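README – tabletop cell budget and purchase plan
Maintained by Ayantu Moges
Last edited Oct 17, 2019
Status: draft, second round of quotes still open

What is in this folder

The planning sheet for a second two-arm tabletop cell, the quotes we have so far, and my notes on them. The sample recordings folder holds a small set of stills and logs from the existing cell, so that people signing off on the money can look at the kind of work the money would buy. If you only want the totals, open the planning sheet and go to the last tab. I would prefer that you read this first, as the totals depend on some choices I don't fully trust.

Why I am doubtful

The request as it came to me was for "the same again, but faster." Two suppliers took that at face value. Istis quoted a full cell with arms, rails, cameras and a year of support. Condex quoted the arms alone and a long list of extras, several of which I would call required. On paper Condex is cheaper. Once you add cables, mounts and a spare gripper, I can't make the gap come out the same way twice.

Neither supplier asked what the cell does all day. It handles crockery on a tabletop: mugs, a tray, saucers and coasters of different kinds. The objects are light and close together. Speed has never been the thing that holds us up. Setup, resets and swapping worn parts take up the day, and no quote has a line for those.

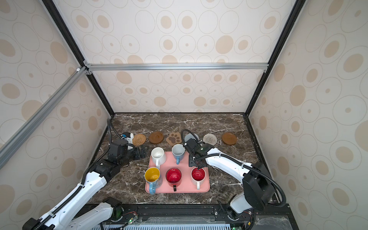 The objects themselves are a real budget line and should be treated as one. In the first plan they were put under "misc" with a value of zero, on the theory that people would bring things from home. They did, for a while. I have set aside $200 for tableware in the new plan. It will look silly next to the arms and I expect someone to try to cut it. Please don't. A cell that only ever sees one kind of cup gives you recordings of one kind of cup.

Line items and what I think of them

Arms. Two, matched. Both quotes are fine. The Istis lead time says December, and I will believe that when there is a tracking number.

Frame. Aluminum extrusion, cut to length. Buy more brackets than the drawing calls for. The drawing for the first cell was short and we paid for shipping twice.

Table surface. The planning sheet lists plain and patterned tops at different prices. A patterned top such as veined marble costs more than plain white in every quote. There is an argument that a busy surface makes the recordings more useful. I have heard it made with great confidence and have yet to see a number attached. For now the sheet carries one patterned top and one plain one, so that somebody can run the comparison and show me.

Wall covering. Cheap, easy to swap, no objection.

Cameras. One fixed view plus one at each wrist. Condex wants to sell us a bundle with a storage license attached. The license renews every year and I could not get the renewal price in writing. Struck from the plan until I can.

Grippers. This is where I expect to be wrong. Madigan sells a spare finger set for $500, and says it outlasts the standard one by a wide margin. The claim rests on a test run by Madigan. Our own log has gaps in it (people replaced fingers and didn't write it down), so I can't check the claim against anything. I have budgeted for one set, not two, and the log is now a required form.

Power and cabling. Not in either quote. Estimated from the first cell's receipts.

Labor. Also not in either quote. Somebody has to put the tray back, swap the tableware and restart a stalled run, and that time is paid for out of the same pot.

About the recordings

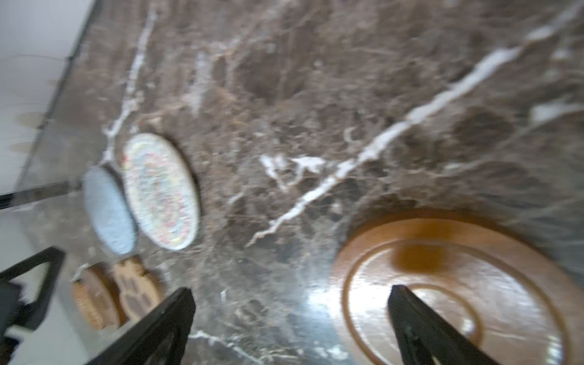 Reading time: 4 minutes

The sample folder is small on purpose. It is there to inform a purchase and nobody should train on it. Views come from more than one camera and the files are not sorted by time, so do not read a sequence into the file names. I have left in stills with glare off the tabletop. The supplier brochures have no glare in them, and a lighting upgrade is one of the things we are being asked to pay for, so it seems fair to look at the problem first. My own view is that a diffuser would do most of the job. Plavance has quoted $1000 for a lighting kit. I asked them for a loaner and have not heard back.

Known problems with this plan

The support costs past the first year are guesses. Both suppliers were vague and I have written down the higher guess each time.

The sheet assumes the second cell will be used as much as the first. I see no evidence for that. The first cell sits idle on days when there is no operator, and a second cell does not come with a second operator.

Resale value is entered as zero. Istis says otherwise but will not put a buy-back figure in the contract.

There are 3 tabs with formulas that break if you sort the rows. Don't sort the rows.

How to comment

Add a note next to the line in the planning sheet and put your name on it. If you think a number is wrong, attach the quote or receipt that says so. Comments asking for "the same again, but faster" will be sent back with a request for the number of hours it would save.

Still open

Written renewal price from Condex
Loaner lights from Plavance
Finger replacement log, filled in by everyone who runs the cell
Decision on whether we need a second cell at all, which was skipped at the start and which I have put back on the list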